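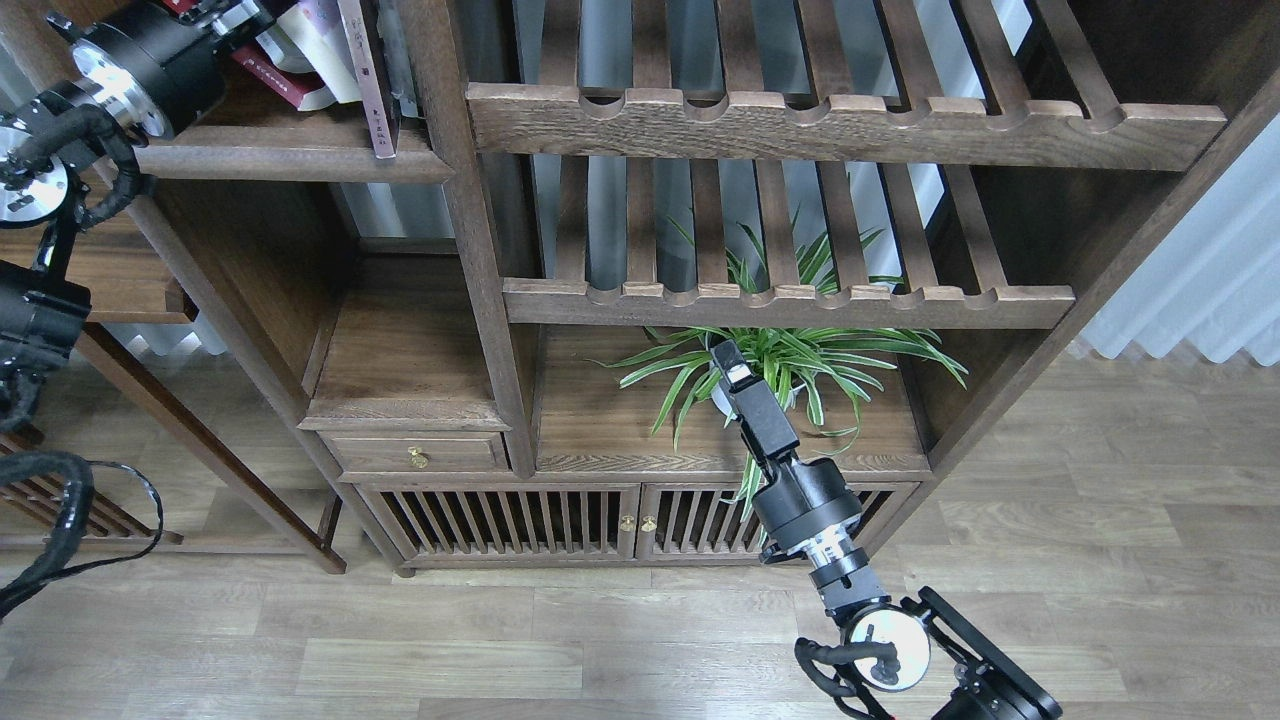

Dark wood shelving with slatted shelves and scalloped front rails.

Lutmont Crime Fiction: Reader and Subscriber FAQ
Last updated 24 July 2026

Do I need to read the Inspector Pettigrew novels in order?
No. Each case closes within its own book. The exceptions are Jukholm and its sequel, which share one investigation across 2 volumes.

Which edition of Jukholm is the current one?
The paperback issued in May. It restores the 85 pages removed from the first hardcover and includes a new afterword by the author, Amra Nikolovski.

Who translates the series?
Guilan Dong translated the early titles. Zhiqiang Shi has handled all titles since Jukholm.

How large is the signed edition?
1175 copies, numbered by hand. Numbers cannot be requested.

Can I read the e-books on any device?
Files are supplied as EPUB without copy protection. Most reading apps open them directly.

My copy has missing or repeated pages. What should I do?
Send the order number and the affected page numbers to customer service. Replacements ship after the fault is confirmed. The faulty copy does not have to be returned.

Do you accept manuscripts?
Only through an agent. Address them to Mingxuan Luo, crime list.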